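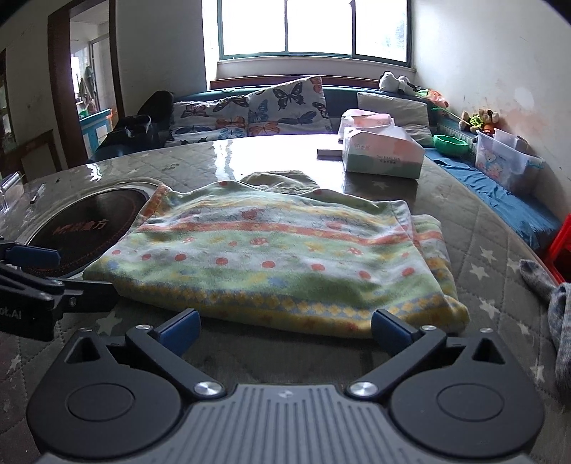
Baby blanket on the star tablecloth.

OK quick one tonight, it's 11 pm and I have to be up at 5. I said in the last post I'd write about the move and then didn't for weeks. Sorry. So, the move.

We left Lestel in September. Eleven boxes of books, which my back can still tell you about, and a couch that did not fit through the new front door and now lives in my brother-in-law's garage. Possibly forever. He's been nice about it. So far.

For anyone new: Cullton is up the valley, end of the bus line, one grocery store, one pharmacy, a bakery that closes at noon. Population 2182 according to the sign. The sign is old. We picked it because the rent was OK and the school is a five minute walk and I was so, so tired of the parking situation in Lestel. Not a deep decision. People keep asking like there was a big life philosophy behind it. Nope. Parking.

What I wanted to write about is the sleep thing though. Because I've had a few emails.

So the baby slept fine in Lestel. Traffic, the bar downstairs, the delivery trucks at four in the morning, slept right thru it. Then we get to Cullton where there is NO noise at all and she's up every ninety minutes. First two weeks I thought it was teeth. Then I thought it was the room, too warm, so we moved the crib to the other wall. Then too cold. Moved it back. My husband drew a little chart. The chart did not help.

Tried a white noise app. She hated the rain one and the ocean one, was sort of OK with the one called "train interior". I was not OK with train interior. After three nights of it I was dreaming about missing my stop.

Called my friend Tirta Liew, who has three kids and has seen everything, and she said stop moving the crib. Just that. Stop moving the crib, same bedtime, same song, and give it 5 nights before you change one single thing. I said what if it's the quiet. She said then she'll get used to the quiet.

We gave it five nights. Night one awful. Night two also awful, plus the smoke alarm battery started chirping at 2 am, of course. Night three a little better. Night four I don't remember, which I guess means it was good or I was unconscious. Night five she went from eight till almost five and I woke up at three in a panic and went to check on her and stood there in the dark like a weirdo.

So that's my entire advice. It's Tirta's advice. I'm not saying it works for everybody, my sister's oldest didn't sleep until kindergarten and they tried all of it.

Other things I said I'd cover. 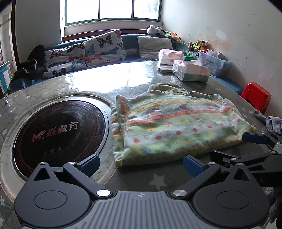
The heating. The house has an old Räsänen boiler in the basement and the landlord gave us a one page manual, photocopied, half of it missing down the left side. There's a dial that goes to 100 and nobody in the building knows what of. Not degrees. Percent? We keep it at sixty and don't touch it. The lady across the hall keeps hers at forty and wears a coat. I've asked for the real manual twice now. Will report back.

The bus. It's fine! I was scared of the bus. It goes once an hour and the driver on the morning run waits if he sees you running with a stroller, which happened to me three times the first week. Last one back from Lestel is at 9:40 pm so no more late dinners in town, but let's be real, what late dinners.

Money, since somebody asked. We set aside 2000 for the move and went over. The van was the cheap part. What got us was the small stuff, shower curtain, light bulbs, a new key cut (two, I lost one), curtain rods becuase the windows here are all weird sizes, a doormat, another doormat after the first doormat was too thick for the door to open. If you're planning one of these, keep a pile of money for the dumb things. I didn't write any of it down so don't ask me for a spreadsheet.

Work. Still doing the bookkeeping from home for the Stellenden office, three days a week. Internet was out for nine days at the start so I was doing it off my phone at the bakery until they closed, then off my phone on the stairs outside the library. The library wifi reaches to about the fourth step. Good to know if you're ever in Cullton and desperate.

Friends, hm. This is the one I'm not great at. I've met the coat lady, and a dad from the playground whose name I've now forgotten twice and it's too late to ask a third time. There's a baby group in the church hall and I went once and sat next to the radiator and talked to a woman for an hour about zucchini. It was nice? I'll go again. In Lestel I knew maybe four people but I knew them for years and I could just turn up. I miss turning up.

The older one is doing better than any of us. Has a best friend, has an enemy, wants to join the swim club in the next town over, which means two buses. We'll see.

Things still in boxes: winter boots (need them), the good pan, all the photo albums, the cable for the printer. I know the cable is in a box marked KITCHEN because I packed it there myself at midnight and thought, I'll remember this.

Going to bed. Comments are on again, I fixed the spam thing, or I think I did. If you emailed about the crib, we're keeping ours for now, but I do have the old high chair if anybody near Lestel wants to pick it up. It's at the garage, with the couch. Take the couch too.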